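Gurnano Gallery: Sorting Cups from a Turntable in Simulation

Posted Sunday, October 30, 2022

On this page we collect pictures from the Gurnano study, in which two robot arms learn to take small cups from a turntable and sort them. All the work shown is done in simulation. The question behind the study is simple to say: if the learning program sees many rooms that differ a little from each other, does it become better in a room it has never seen?

We began in September with one fixed room and one fixed camera. The program learned quickly there, and it failed just as quickly when we moved the camera. After this we wrote a small tool, which we call Stustesen, that changes the room before each run. It can change the wall color, the light, the place where the camera stands and the angle of the table. The task itself stays the same. The cups start on the turntable, and the arms should put them into the blue tray.

For every setting we made 300 runs. A run is stopped after 25 seconds of simulated time, also if an arm is still on its way to a cup.
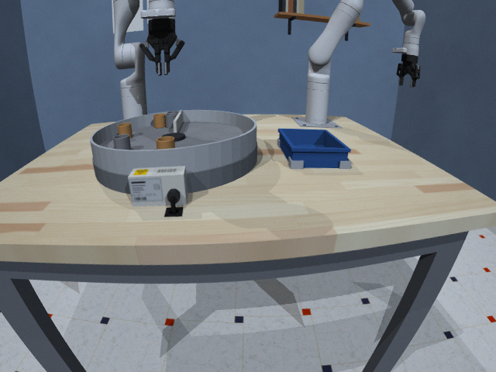 Three orange cups and two gray ones on the turntable, with the tray still empty. The open grippers are the position from which we like to measure, as the arms do not hide much of the cups.

Hegazy wrote to us under the first version of this gallery that changing the wall color is the easy part, and that we should rather change the friction between the fingers and the cup, for this is where simulated grasping usually goes wrong. We agree with the second half. Friction was kept constant in all the runs reported here, and the next series will vary it. For the first half we can only say that in our runs the light made more trouble than we expected, mainly on the gray cups. Their color is near to the color of the turntable, and with a weak light the program often did not find them at all. With the orange cups we saw this much less.

A few words about how we judge a run. We count a cup as sorted when it lies completely in the tray and no finger touches it any more. A cup that stands on the rim of the tray is not counted. We had long discussions about this rule, and some of the early results had to be computed again – the old numbers are removed from the page.

The two arms do not have fixed jobs. In the first design the left arm worked only on the turntable and the right arm only at the tray, but handing over a cup in the air was slow and many cups fell. Now each arm may take the cup it can reach more easily, and the program pays a small penalty when the arms come too near to each other.
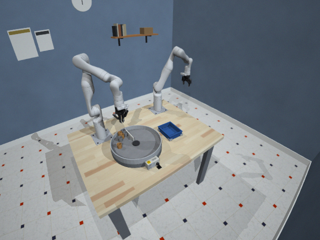 Room Automation and Learning Group – Project Pages – Gurnano

With the camera higher and farther to the side, the divider on the turntable is easy to see. Cups that stand close beside it are the hard cases for us, especially when several are together. The gripper needs space for its fingers, and the divider takes this space away on one side.

What we found until now: training with changed rooms needs more time at the beginning, and in the first 20 hours it looks worse than training in one room. Later it passes the fixed room, and it stays usable when the camera is moved. The hard cases near the divider became a little better, but they are still the main source of failed runs.

We have not yet tried the method on real arms. A comparison with the depth data from our Laser setup is planned before that step, and its pictures will be added to this gallery.

Questions and corrections are welcome through the contact form of the group. Please write the title of the gallery in the subject line.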